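FOR IMMEDIATE RELEASE

Grurkonwood Brings Its Oak Consoles and Cube Tables to the Rooms We Spend the Day In

7 August 2025

Grurkonwood, the family furniture workshop that many of our customers first found through its dining tables, is very happy to announce a new collection of console tables and small cube side tables in light oak, made for waiting rooms, shared offices, hallways and all those in-between rooms that have to look pleasant and work hard at the same time. The collection is called Brivo, and it goes on sale in September through our own showroom and through Matoušek, the interiors store that has carried our chairs and benches for years and has been patient with us (very patient!) while we got the last of the drawings right.

Brivo began with a request from Clistico, a company that fits out and looks after small offices, and that came to us a couple of winters ago with a long list of complaints about reception furniture. The tables were too spindly, they said, or they were so heavy that two people had to be called to move one, or they came with so many shelves and trays that every flat surface filled up with old magazines by the end of the week. Could we make something long and plain that would stand against a wall, and something small that would go with it and could slide out of the way when the floor was needed?

We could, although it took us a good deal longer than we promised. The workshop built 9 versions of the console before we were content with the legs, and a few of the early ones are still in use around the building, holding up paint cans and the coffee machine. The final piece has a thick rectangular top and broad, flat panel legs, with a wide angled slab at the front left that gives the table its character. The long console is 216 centimeters from end to end, and there is a shorter one at 168 centimeters for rooms where the door gets in the way.

"People kept asking me when we would add a drawer, or a rail, or a little lip along the back," said Jasper De Smet, who leads design at Grurkonwood. "I did try them, and I have the sketches to show for it. But I kept going back to the plain one. You can put a lamp on it, or a plant, or a stack of mail you mean to open later, and it looks fine with all of them. I have one at home and I'm afraid it is mostly mail."

The cube side table is the smaller half of the collection, and if we are allowed a favorite, it might be ours. It has a solid top, a front band under it that looks like a drawer, and an open square compartment below, sized for a bag, a few books or a folded blanket. The cube is low enough to be tucked underneath the console when it isn't wanted, and it can be pulled out beside a chair when somebody needs a place to set down a cup. 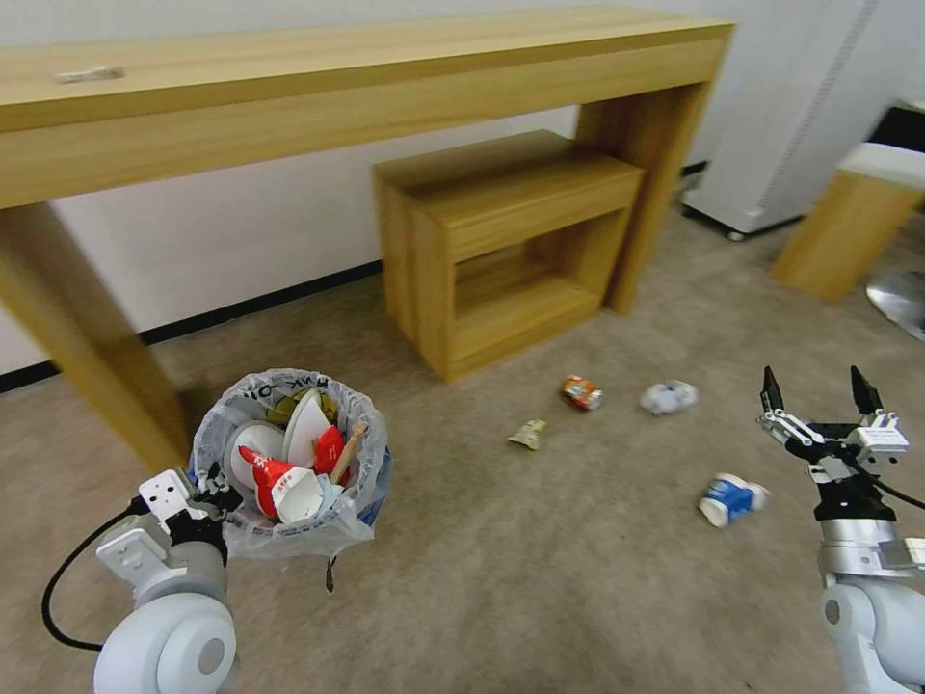
Can the cube tables be bought without the console?

Every piece in the collection is sold separately, so you can order one cube, or several, and add a console later if you find you have the wall for it. The finish is the same across the range, and we keep notes on each production run so that a later order sits well next to an earlier one.

Much of our testing for Brivo was done in ordinary working rooms, and we are grateful to the people at Clistico who let us bring in tables, take them away again, and come back with slightly different ones. They told us about vacuum cleaners and how close to the floor a leg ought to come. They told us where bags are dropped at nine in the morning and where coats end up when the hooks are full. One office used its cube as a printer stand for a whole month and was reluctant to give it back, so we let them keep it.

Those visits also shaped the way the furniture arrives. The cubes come fully assembled, in a single box, and need nothing more than a wipe with a soft cloth. The consoles come with the legs packed beside the top, and the instructions have been redrawn by Jasper himself after his sister put a prototype together upside down and sent him a photograph of it. We recommend two people for the assembly and a rug or blanket on the floor underneath. The fittings can be tightened again after the first few weeks, when the wood has settled into the room, and the right key is taped inside the packaging.

As for everyday care, the oak asks for very little. Dust it when you dust everything else, wipe up spills when they happen, and please put a mat under anything hot. Small marks can be rubbed back with the care kit, which is included with each console and can be ordered with the cubes. Our workshop is also glad to refresh a worn top for anyone who can get it to us.

The first run is a modest one of 157 consoles, in both lengths together, with the cubes made alongside them in the same workshop. Offices and clinics that would like to furnish several rooms at once are invited to write to us early, and Clistico will handle delivery and placement for its own clients. Matoušek will have both console lengths and a group of cubes on its main floor from the opening day of sales, and visitors are welcome to pull the cubes out, sit down next to them and stay a while.

Samples of the finish, drawings with full measurements and care leaflets are available on request from the Grurkonwood press desk. Jasper De Smet is available for interviews and is always pleased to show visitors around the workshop, provided they don't mind a bit of sawdust on their shoes.

Press contact: Grurkonwood, Press and Trade Inquiries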